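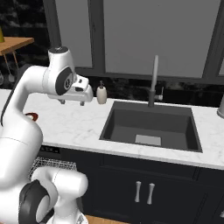 Why Do Your Muscles Feel Sore After You Play Hard?

Have you ever had a really big day of running, climbing and jumping, gone to bed feeling perfectly fine, and then woken up the next morning with legs that grumbled all the way down the stairs? Grown-ups get this too, especially the ones who go to the gym after a long break (ask them, they will tell you all about it!).

To see why it happens, we need to peek inside a muscle. Muscles are made of long, thin strands called fibers, bundled together a bit like the strings in a rope. When you do something your muscles aren't used to, a few of those fibers get tiny bits of damage, much too small to see. Your body notices and gets busy fixing them, and while all that fixing is going on, the muscle can feel stiff and tender.

The funny thing is that the soreness likes to wait. It often shows up the next day, and it can be at its worst 2 days after you played. Then it fades, and most people feel like themselves again within 5 days or so.

Going downhill is a sneaky one, by the way. Your thigh muscles have to stretch and hold you back at the same time, and that is hard work for them even when it feels easy to you. Bouchra Farouk, who coaches the beginners at the Sesard running club, once took 26 children up a grassy hill and back down again, and the next day they all wanted to know why the down part hurt more than the up part!

So what can you do about sore legs? Gentle moving helps, like a slow walk or a bit of easy swimming. Drink water when you're thirsty, eat your dinner, and get a good long sleep, when your body does a lot of its mending. Next time you do the same thing, you will probably be less sore, as your muscles have had some practice.

One more thing, and it matters. A sharp pain, a pain that comes on suddenly, or a part of you that swells up is different from ordinary soreness. If that happens, stop playing and tell a grown-up right away.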